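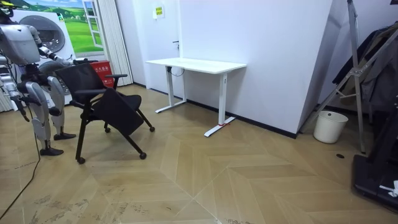 4. Changes in the work of the room crew

4.1 Who does what

Before the trial, resetting a room at Trikolero was a job for two people. One moved the furniture back to its marked position and the other cleaned, checked the outlets and signed the room sheet. The two swapped halfway through the shift. All 13 members of the crew had done both parts of the job, and most told us they did not think of them as separate.

The robot was brought in for the furniture part only. Its tasks were limited to chairs, bins and light side tables. Desks and anything with a power cord stayed with the crew. In practice the chair became the main task. It is the item most often left out of place, and it has a backrest at a height the gripper can reach without the robot having to bend. Figure 4 shows the humanoid with its gripper hand on the top edge of the backrest of an office chair, with a standing desk against the wall behind.

Chairs on casters caused most of the early trouble. They roll when touched and they turn while rolling, so a push that starts straight can end at an angle. The crew knew this from experience and corrected for it without thinking. When we asked Omprakash Kashyap to explain how he parks a chair, he needed three attempts and finally just did it while we watched. His method, a short pull and then a push with the hand kept near the middle of the backrest, was later used in the robot's instructions.

4.2 New tasks

Three tasks appeared that were not in the original job description. The first was clearing the floor before the robot started, which meant picking up bags, shoes and loose clothing. The second was watching the cable. The robot worked with a cable trailing behind it, and someone had to keep it away from its feet and from the chair casters. The third was deciding when to stop the robot and finish the room by hand.

The third task was the one people talked about most. Crew members were told they could stop the robot at any time, but the room sheet had a box for the reason, and several felt they were being asked to defend themselves. Vichien Yensuk said in his October interview: "If I move the chair myself it takes me a few seconds. Then I write for a minute about why I did it." The box was made optional after seven weeks. Stops went up after that, and so did the number of rooms finished on time.

4.3 Pace and company

Over the trial the crew logged 500 room resets, of which 225 included the robot. We do not compare the two groups on speed here, as the robot was mostly sent to the easier rooms.

What the interviews show more clearly is a change in the rhythm of the shift. With two people, the pace was set by talk and by whoever was quicker that day. With one person and the robot, there were stretches of waiting too short to use for anything else. Some people liked the rest – the older members of the crew in particular said their backs felt better at the end of the day. Others found the shift longer and missed having a partner. Shift leader Fatos Perić began pairing people across neighboring rooms so that they could at least talk through the open door. This was not part of the trial plan, and we kept it.

Pay did not change during the trial. Four crew members asked for the watching and stopping work to be written into their job grade. Management had not answered when data collection ended.

Comments (3)

Tarun Malhotra
The part about the reason box matches what we saw at Clinari. Ours was a drop-down menu and people picked the first option every time. Did you look at what they wrote before it became optional?

K. Tiwari (author)
Yes, it's in the appendix. Mostly "chair" or "cable."

reader_vultden
I'd like to see the speed figures anyway, with the easy rooms marked. Also, who paid for the time spent clearing floors? Was that inside the shift?

Contact: Kuldeep Tiwari, Upadhyay Work Studies Group | © 2019 the authors | Posted November 22, 2019 | Back to top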